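Teaching by Hand: What I Learned Showing a Gripper How to Tidy a Table
Final project report, Robotics Studio
Submitted November 23, 2022

My original proposal said I'd teach an arm to pack a pencil case. If you read that proposal, sorry, I was pretty optimistic back in March! What I ended up with is smaller: picking up one small item from a messy tabletop and putting it down inside a soft pouch. It still took me most of the year.

The question I wanted to answer was whether it's better to show the task by remote control or by hand. For the remote half I used the Dudek arm in the lab with a joystick controller. For the hand half I used a hand-held gripper with a wide camera on it, so you just walk up to the table and do the job yourself, squeezing the trigger when you want the fingers to close. Both kinds of demos went into the same training script, which I called Skenora (it was the name of my folder and it stuck).

Remote control first. I hated it for the first two weeks. You're standing behind the arm, so left is right, and depth is a total guess. I kept stopping a bit above the marker and closing on nothing, then going down too far and pushing into the tabletop until the arm faulted. Once I moved my stool around to the side it got a lot better, but I was still slow. By the end I had 306 usable remote demos and a sore thumb.

The hand-held gripper was way more fun. There's no arm to fight with, and you can feel when the fingers touch something, which I didn't realise I'd been missing so badly. I collected 2,398 demos that way, and I threw out 538 of those in cleaning, so it wasn't all smooth sailing. The main reasons for binning them were me moving too fast (the position tracking loses its place if you whip the gripper around) and me doing things the arm physically can't do. Your wrist is very flexible. The Dudek's wrist is not. I'd reach over the far side of the table and twist back in, a lovely natural movement, and the replay would just refuse.

The other thing I had to unlearn was being tidy. In my early sessions I set everything out in neat rows, and the model learned the rows. If a marker was turned a bit sideways it had no clue. After that I made a rule that the table had to look like someone's actual desk, with other stuff lying around that had nothing to do with the task, and I shifted things between every run. 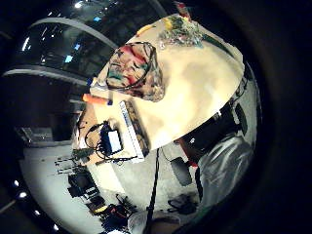

I also started changing where I stood, and how high I held the gripper before going in. My supervisor suggested starting some demos from bad positions on purpose, well back from the table and tilted over, so the model would see how to recover. I was skeptical - it felt like recording mistakes - but those ended up being the demos I'd keep if I could only keep a handful.

For testing I used 13 layouts that weren't in the training data, same ones for both models. The hand-held model got nine of them and the remote one got four. Before anyone gets excited, the hand-held set was much bigger, so it isn't a fair fight. I did try training on a random 306 from the hand-held pile to even it up, and that version got five. So most of the gap is probably just that I could collect faster, and I'm happy to call that a result.

What still doesn't work: the pouch. Soft things move when you touch them, and the opening closes up if the gripper brushes the side. Most of the failed tests went that way. I'd like to try the Huvine fingertips, which are narrower, but they were on back order all spring. The Metier mount I printed for the camera also loosened over time and I had to redo the calibration twice, so if you're taking this project over, check the screws before each session and put the calibration date in the log.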